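How I oil a butcher-block top

I've now oiled four wooden tops in our place in Tumville, and the first one was a sticky disaster, so please learn from me! You don't need much gear: a 715 ml bottle of food-safe mineral oil (you'll use maybe a third), a few old cotton T-shirts and some 240-grit sandpaper.

Clear everything off and wipe the wood down with warm water and a tiny squirt of dish soap. Then leave it alone overnight. I usually wash on a Wednesday after supper and oil the next morning before work.

Sand lightly, always along the grain. Going across it leaves little scratches that the oil shows up beautifully, and you'll be looking at them for years (ask me about the kitchen island). Vacuum up the dust and go over it once more with a barely damp cloth.

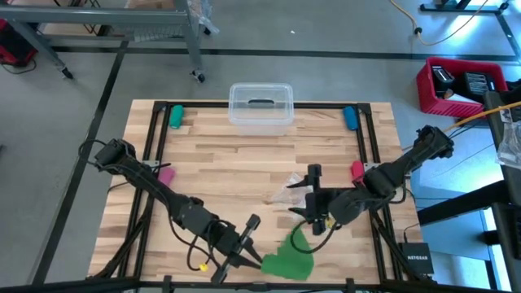

Butcher block with light, striped planks.

Now the fun bit – pour a puddle the size of a toonie and rub it in with a folded piece of T-shirt, working one plank at a time. The end grain drinks like crazy, so give it seconds. Wait 20 minutes and wipe off whatever is still sitting on top. This is where I went wrong the first time, I just left it there and hoped.

My neighbour Tuulikki Koskela swears by 3 coats with a day between each. I do two in February, when the furnace has dried everything out, and one the rest of the year.

Lay the oily rags flat outside to dry before they go in the garbage.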